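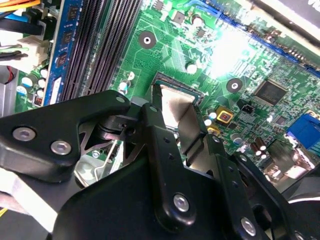
The ferry to Okurbridge left at 14 minutes past the hour, and Tekle Habte had missed it by the length of the jetty. He put his bag down on the bench and looked at the timetable, although he knew what it said. The next one was at dusk.

It was October and the wind was coming straight up the harbour. He had the letter in his inside pocket. The solicitor in Drostham had written that his uncle's house would be open until the end of the month and that he should take whatever he wanted. After that it would be cleared.

A woman came out of the kiosk with a mug of tea and sat at the other end of the bench.

"You can wait inside," she said. "There's a heater."

"I'm all right."

"You're grey."

He went inside. Her name was Oranuch Chaimongkol and she had run the kiosk for nine years. She sold tickets, pies, bait and second-hand paperbacks. She asked who he was visiting and he told her.

"Politis Road," she said. "The house with the green tank."

"You knew him?"

"He bought a pie every time he crossed. He never ate it on the boat. He said he was saving it for his dog."

Tekle thought about this. "He didn't have a dog."

"No," she said. "I found that out later."

She went to the back and returned with a biscuit tin. Inside were ferry tickets, the old cardboard kind, held together with rubber bands. His uncle had left them with her a few at a time. The top one was number 3574. On the back, in pencil, was the word *rain*. The one below it said *calm, two pelicans*. The next said *rain* again.

"He wrote one every crossing," she said. "I told him I'd look after them. I suppose they're yours."

He read for a while. Most of them were weather. One said *bad knee*. One said *Grerunari bakery shut for good*, and another, *T. rang, 53 minutes*. He remembered that call. He had been between jobs and had talked the whole time about himself.

"Did he say much to you?" he asked.

"He asked what was in the pies."

When the ferry came in, the deckhand threw the rope and Oranuch went out to catch it. Tekle closed the tin and put it in his bag. He bought a return ticket and, after looking at the warmer, a pie.

He sat outside on the left, where the spray was lighter. Halfway across he borrowed a pencil from the deckhand. He turned the ticket over and waited to see what the weather would do.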